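**From:** Hashini Saha
**To:** robotics-club list
**Date:** December 20, 2021
**Subject:** Re: pouring task, where are we?

Hi all,

Answering Nusrat's questions in line, then some things I need from people before the break.

> Nusrat Ranasinghe wrote:
>
> I missed the last two build nights and I'm trying to catch up from the wiki, which still says we are stacking blocks. Can somebody tell me what the task is now, which cups we settled on, and whether the Livside entry form has gone in? I can work on the write-up from home if I know what we're writing up.
>
> Also, is the second arm doing anything or is it just there?

The task is pouring. We dropped block stacking in November, when the Livside rules came out and gave stacking only 13 points against 80 for a two-container pour. I should have changed the wiki then and didn't. Please go ahead and delete the stacking page if you have edit rights.

On cups: the purple one is our source cup. The right arm picks it up and tips it. We tried a clear one first and the vision code lost it whenever the overhead light was on, so we stopped using it.

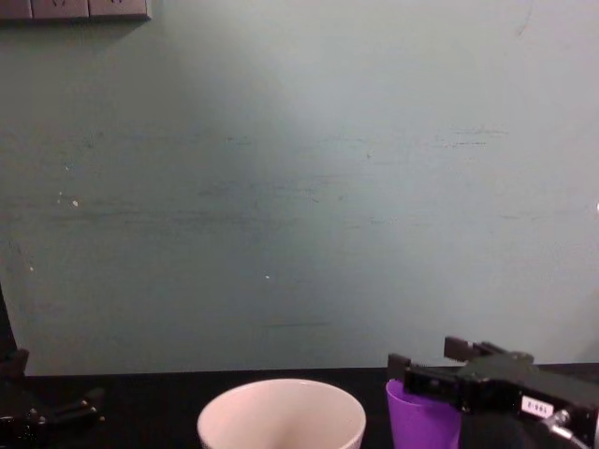 The grasp point matters more than we expected. If the fingers close too low, the wrist runs out of travel before the cup is tipped far enough and the last beads stay inside. The value we want is in the Ritow config file under pour_grasp_height. Don't change it on the lab machine. Copy the file, give it your initials, and change your copy.

For the receiving container, the rules allow anything open at the top. The white cup and the white bowl are both in play. I prefer the bowl for the contest run. The white cup is a harder target and I'd like to keep it for practice, but if anyone feels strongly, say so on the list and we'll talk it over in January.

As to the second arm, for the moment it stays out of the way. Kanagaratnam's group wants it to steady the receiving container, and there is a bonus for using both arms, but I don't want to add that until one-arm pouring is dependable. The two arms share a workspace and we have no collision check between them yet. Until we do, whoever is running the session keeps a hand on the stop button whenever both are powered.

The entry form has gone in. We are entered under the club name with Bullico as the software stack. They charged a late fee of $2, which I paid and don't need back.

Now the scoring, which is the part the write-up has to get right. A run starts with 200 beads in the source cup. Anything that ends up in the receiving container counts. Anything on the table counts against us, and a bead on the table is a bead on the table even if it rolled there after the pour ended. The judge will not let us pick it up and put it in.

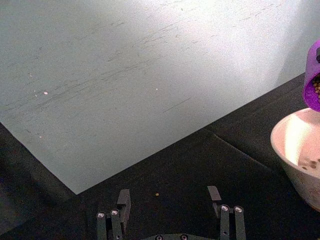 Pour angle and pour speed are the two settings to tune, and they need to be tuned separately. I have seen people change both between runs and then we can't tell which one helped. Pick one, hold the other, do five runs, write down the result. The log sheet has a column for each. If you pour fast the beads come out in a clump and some bounce off the rim. If you pour slowly they trickle down the outside of the cup, which is worse.

The wrist cameras are worth using when you go back over a run. The chest-height view is fine for checking the grasp but you can't see strays well from there.

Things I need:

- Somebody to rewrite the wiki page. Nusrat, this could be you, and most of it can be lifted from this message.
- The log sheets from the last session. I have mine. If you ran anything, scan yours or type it in.
- A decision about the dark table surface. The tan beads show up well against it, the brown ones don't. We could use only tan ones if the rules permit it. I have written to the organizers to ask.
- A lid for the bead jar.

Nusrat, for the write-up, the organizers want four pages plus references. Start with the grasp section, because that code is finished and won't move under you. Leave the results section empty for now. I'll send you the plots when the log sheets are in.

The lab is locked over the break and my card won't open it either, so please don't plan on robot time. The simulator runs on a laptop if you want to try angles. The bead model in it is too bouncy, so don't trust the spill counts.

Hashini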